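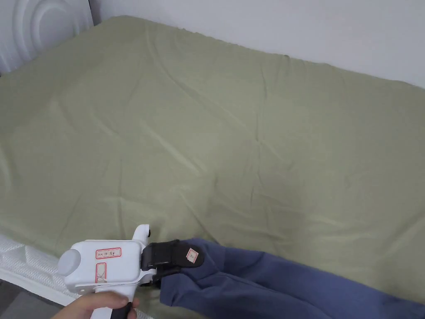

Sornevow: a sleep diary dataset

Hi! I'm Soledad Manríquez and I've been writing down how I sleep for far longer than any sensible person should. Sornevow is what came out of it, typed up from paper notebooks into one big CSV so that other people can poke at it too. It has 3000 rows, one per night, and every single one of them is me. Please keep that in mind before you write to tell me what it says about humanity.

What's in the folder

nights.csv is the main file, the one you probably want.
naps.csv has 166 naps. I only bothered with naps longer than twenty minutes, and I was pretty lazy about it in summer.
notes.txt is the stuff I scribbled in the margins (dreams, complaints about the neighbor's dog, one recipe for lentil soup that I'm leaving in because I like it).
julley.py is a little script that reads the main file and draws a month as a strip of bars. Julley is just the name I gave it, it doesn't stand for anything.

Columns in nights.csv

night: a running number, starting at 1. I took the real dates out, but the month is still there in its own column.
month: written out, so July and not 7.
lights_out: when I turned off the lamp, 24-hour clock.
asleep_guess: my guess the next morning. It really is a guess! Don't do anything clever with it.
up: when my feet hit the floor, which can be a long while after the alarm.
wakeups: times I remember waking. Blank means I forgot to write it down, 0 means I slept straight through. I mixed these up early on and fixed what I could.
rested: 1 to 9, where 9 is "could run up a hill" and 1 is "put the milk in the cupboard."
bedding: sheet, blanket or quilt, whatever was on top of me. Ignore it if you don't care, though I think it's one of the more interesting ones.
coffee: cups after lunch.

Things to watch out for

The clocks change twice a year and I did nothing about it. Whatever the clock said, I wrote.

If lights_out is after midnight, the row still belongs to the evening before. I got this wrong in my first version and all my averages came out silly, so check your math if you're getting nights that last minus two hours.

There are 3 different people's handwriting in the notebooks, because when I had the flu somebody else filled it in for me. Those rows have "other" in the notes column and I'd drop them.

I moved from a notebook to the Flekton app for a while and then went back to paper. Flekton exported its times in a different format, and I converted them by hand over a couple of rainy evenings, so there may be typos. The older notebooks are all Lacroix ones with the gray cover, and the ink has faded in places. A question mark in any column means I couldn't read my own writing.

Using it

Go ahead, for anything you like: school projects, stats homework, bad poetry. A mention of Sornevow would be lovely. If you find a mistake, open an issue with the night number and I'll dig out the notebook and check.

Still to do

Type up the last notebook, add the weather (maybe), and get julley.py to stop crashing on February.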